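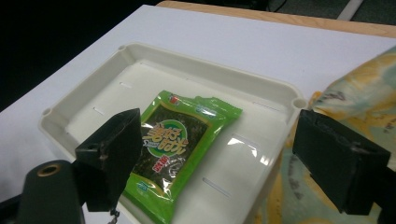 A packet of seaweed snack on a plastic tray.

News > Local > Food and Shops

Search this site Search

Seaweed snacks get more shelf space at Teten market

Shoppers at the Teten market hall will find a longer aisle of dried seaweed snacks in the new year. The hall's largest grocer, Cedora, has moved the packets out of the imported foods corner and given them a full set of shelves near the main entrance.

The store began with eight kinds in October and now stocks 18. Most are single-serving packets of roasted sheets, sold plain or with sesame, chili or sea salt. Prices start at 40 cents for the smallest size.

Cedora said the change followed a customer survey it ran at its Teten and Matar stores in the fall. Of the people who filled in the form, 267 asked for more snacks that were not chips or candy. Seaweed was the item they named most often, ahead of roasted chickpeas and rice crackers.

The Matar store will get the same shelves once its flooring work is finished. The chain has no plans yet for its smaller shop in Rirard, where space is tight - customers there can order by the case and pick up at the counter.

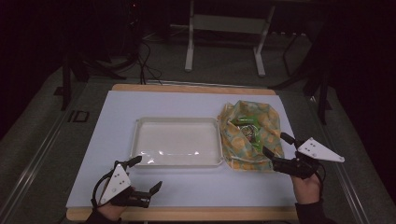 Page last changed: December 31, 2023

Small green packets are a common sight in the snack aisle, and many have a clear window that shows the sheet inside. Cedora said it would put English labels with ingredients and allergy notes on all imported packets before they go on the shelf. Some brands are made in plants that also handle shrimp and crab, and shoppers with shellfish allergies are advised to read the back.

Salt levels differ a good deal between brands. The store will hand out a free leaflet that compares the packets it sells by salt, oil and serving size.

Tasting tables will be set up inside the main entrance during the first two weeks of January. The market hall keeps its usual winter hours, and parking behind the building is free after noon.

Shares 40 | Comments 8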